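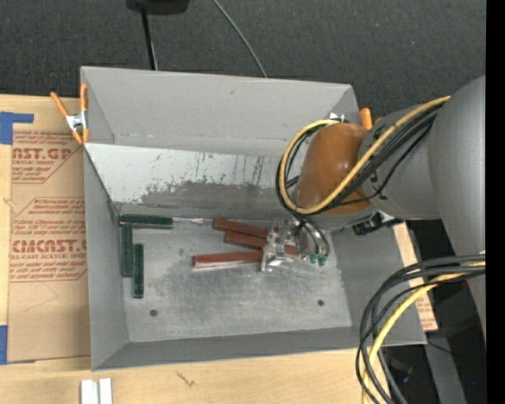 Ticket 119: Marks on the floor of the gray bin
Status: Open (was Closed, reopened by the requester)
Category: Bins and trays
Supplier: Clamari
Cleaner in use: Irance surface wash

Opened Sun 15 December

The sorting bin has dark smudges and scuffs across the middle of the floor, and streaks and scratches on the slanted back wall, worst low down where it meets the floor. The supplier's sheet says the finish "resists marking in normal use." I would like to know what they think normal use is. We put blocks in it and take blocks out of it.

In the bin at the moment: three dark green blocks on the left, three reddish-brown wooden ones near the middle and right, and the thin silver rod along the back wall. That is the regular set. No sand, no bolts.

Reply from support

Thank you for writing. Marks of this kind are usually residue. Please empty the bin, wipe it down with Irance and a soft cloth, let it dry, and wipe again. If the marks lift, no further action is needed.

Requester

Did it. Did it again with a fresh cloth. Some of the gray came off on the cloth and the bin looks the same to me. I doubt these are all one thing. A streak or a drip I can believe is residue. A scratch is a scratch, and no wash is going to fill it in.

Reply from support

Understood. Could the green blocks be leaving color behind? They have a glossy surface and some coatings transfer.

Requester

The smudges are dark gray. The blocks are green. I rubbed one hard on a sheet of white paper and got nothing. I also don't see why the middle of the floor would be marked by blocks that spend most of their time at the left side.

Reply from support

Please check whether liquid is sitting in the bin after cleaning. The two small holes in the floor should be kept clear.

Requester

One hole is at the lower left and the other is near the lower right corner. Both are clear, I put a wire through each. Whether they were ever meant as drains is another question. The Clamari sheet doesn't mention them at all. If they are screw holes, then "keep them clear" is a guess.

Reply from support

We have asked Clamari about the holes. Closing this ticket for now, as the marks appear to be cosmetic.

Requester

Reopening. Cosmetic may well be right, but you haven't shown it. The Hrynyshyn order was for 10 of these bins, and I am not signing for the rest on the strength of "appears." Please send the following:

- what the holes are for
- what the finish is, by name
- whether a liner is sold in this size

Reply from support

Passed to the Greletari desk. The liner question is with sales. Ticket stays open until Clamari answers on the holes and the finish.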